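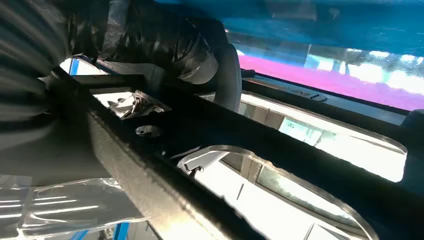

Clear acrylic near a bright window: does it really go yellow?

Tondstead Makers Board > Materials and Finishes > Plastics
2,834 views

dhordiienko
Posted Nov 11, 2024

I need someone to talk me out of this, or into it. I've been offered a batch of curved clear acrylic from Stimport at a price that makes me suspicious, for covers that will stand near a window all year. The curved edge bottom right in my photo is acrylic too, and in strong light it does look lovely, I'll give it that. All you get is a thin bright line round the rim.

The seller says "no yellowing, no haze, 2,000 hours tested". Tested how? By whom? 2,000 hours is under three months if you leave a lamp on day and night. I want years out of these.

Second question, a smaller one. Do you keep the clear film on until the last minute or take it off early? I get told both things by people who sound equally sure.

Danylo

planedown
1,652 posts

Cast acrylic doesn't yellow in any way you'd notice indoors. I've got a bookcase door that's been in a south-facing room for donkey's years and it's as clear as the day I hung it. The cheap stuff people remember going yellow was nearly always something else. Polystyrene, usually.

Ask them if it's cast or extruded. If they can't tell you, walk away.

HalynaH

"As clear as the day I hung it" isn't a test either, though. You see it every day. Have you ever held a new offcut against it on white paper?

I did that with a splash guard I'd have sworn was perfect, and it was a bit straw-coloured all the way along the edge. From the front, nothing. So I'd say planedown is right that you won't notice, which is a different claim from it not happening.

Halyna Hrynyshyn

planedown

Fine, I haven't held an offcut to it. But if you need white paper and a new offcut to find the fault, I can live with the fault.

mitre_and_mend

On the film: take it off. Sun bakes the glue on and then you're picking at it with your thumbnail for a whole evening. I left a sheet leaning by the back door from May until the clocks changed and ended up throwing it out.

Is that loose film in the bottom left of your picture? Looks a right crumpled mess, all glare. If you're saving it to wrap the covers in again, don't bother. Creased film picks up grit and then you've made yourself a sanding sheet.

dhordiienko

It's clear film, yes. I wasn't planning to reuse it, but I'm not sure I believe the sanding sheet bit. Has anyone had a scratch they could blame on the film and nothing else? Everyone blames the film. I'd blame whoever put the thing down on a dusty bench.

Stimport have replied, by the way. "Premium grade." That was the whole email.

planedown

So extruded, then.

HalynaH

You can't get that from "premium grade", you can only get that they didn't answer.

I'd look harder at the window end of it. That's a wide window in your photo and there's a very bright pale panel just under the rail, so I'd guess you're getting light bounced about as well as coming straight in. How near are the covers going to stand? Ordinary glass takes out part of the UV, and moving something back from it costs nothing.

trutthorpe_tom

Whatever is bright pink out past that window is what I'd worry about lol. Every clear cover in the place will have a pink stripe across it. You can't polish out a reflection.

Serious point: have you thought about glass? I had a curved piece made by a place in Trutthorpe and it cost the earth, but it doesn't scratch when you look at it.

dhordiienko

Glass is out. Too heavy, and I don't trust myself carrying it. The pink doesn't bother me.

Covers would be at arm's length from the window, give or take. I could shift them further in, I suppose, but then they're in the way of the door.

mitre_and_mend

Buy one. Don't buy the batch. Cut a strip off it, tape half the strip over with foil and put it on the sill next to that little dark thing, whatever it is. Leave it the winter. If there's a line when the foil comes off, you know.

planedown

Winter sun won't tell him much. It'd need a summer.

mitre_and_mend

Then leave it a summer. He's the one who wants years.

HalynaH

Foil strip is a good idea and it's more than the seller has done. I'd do two strips, one from Stimport and one from the Işık sheet if you've still got that offcut from last time. Same sill, same foil. With only the one you've got nothing to compare it with.

dhordiienko

I have got the Işık offcut, it's holding a drawer shut. Right, I've ordered 6 pieces, which was the smallest number they'd sell me. One gets cut up. The film is coming off one of them straight away and staying on another, so we can settle that as well.

Still don't believe the 2,000 hours.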